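Mondcombe workshop takes in old instruments for repacking

The Basora workshop in Mondcombe has started repacking its stock of small measuring instruments before it moves to new rooms in August. The collection dates from 1996 and runs to 933 pieces, all of them to be wrapped in clear plastic and listed.

Sipho Mtshali, who is in charge of the list, said 33 had been entered so far. "The wrapping is quick. Matching each one to the old card takes the time," he said.

Black items in clear plastic wrapping at the workshop:
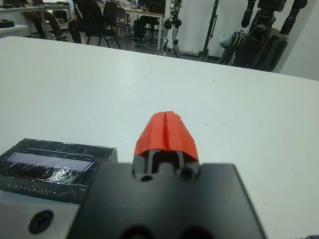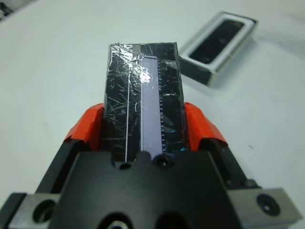 Shelving for the new rooms has been ordered from Mkhize and has space for 1000 pieces. The workshop will stay open in the mornings until the move.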